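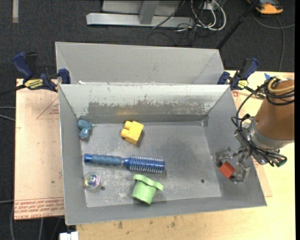 How to sort a box of mixed small things before moving house

When we moved from Postach to Pluvanwood in June, I carried with me 12 boxes with the same word on the side: "various". It took me until autumn to open the last of them. This page explains the method I use now. It is slow the first time, but it works also for drawers, for the glove compartment and for the bag which hangs behind the kitchen door.

What you need

A table which you can leave occupied for one evening. Four or five containers with low sides, so you can see the bottom. Paper tape and a thick marker. A damp cloth. One trash bag, not two, or you will start to throw away too quickly.

Step 1. Take only one box

Put the other boxes in a different room. I tried once to open three boxes together and at midnight I had one very big box on the floor. Set a timer for 20 minutes. If you have children at home, wait until they sleep - every toy they have forgotten for a year becomes the favorite one when they see it in your hand.

Step 2. Sort by room, not by kind

Most advice tells you to put all cables together, all pens together and so on. For moving I find this is a mistake. In the new home you will unpack by room, so the brush must travel with the bathroom and the scissors with the kitchen. Label each container with the name of a room in the NEW home. If the new home has no room for hobby, there should be no container for hobby, and you must decide where these things will live.

Step 3. The container for questions

One container stays without a room. Into it go the keys which open nothing, single screws, parts of games, and chargers of unknown devices. Don't think about them yet. Only drop them there and continue. When the timer rings, stop and drink something.

Step 4. Answer the questions

Take the things from this container one by one. Ask the other persons in the household, but ask each of them only once. A thing which gets no answer goes to a small envelope with the date. My first envelope says 13th November and it is still closed. I will give it until next summer and then it goes out without opening.

Step 5. Clean before you pack

Wipe the hard things and shake the soft ones. Remove hair from brushes now, it is not pleasant to do this between open boxes in a new bathroom. Let everything dry on a towel for the night.

Step 6. Pack small inside small

Use bags with a zipper, one bag for each drawer or shelf. I buy the ones from Lavum, size medium, but any bag which closes well is good. Write on the tape the room and the place, for example "bathroom, upper drawer". Then put the bags in the moving box of this room, on top of the towels or sheets.

How long it takes

One box of shoe size needs about 56 minutes with the pause included. A big moving box needs two evenings. If it takes longer, you are probably reading old letters. Put the letters in their own bag and read them after the move.

Next page: how to pack plates without buying special paper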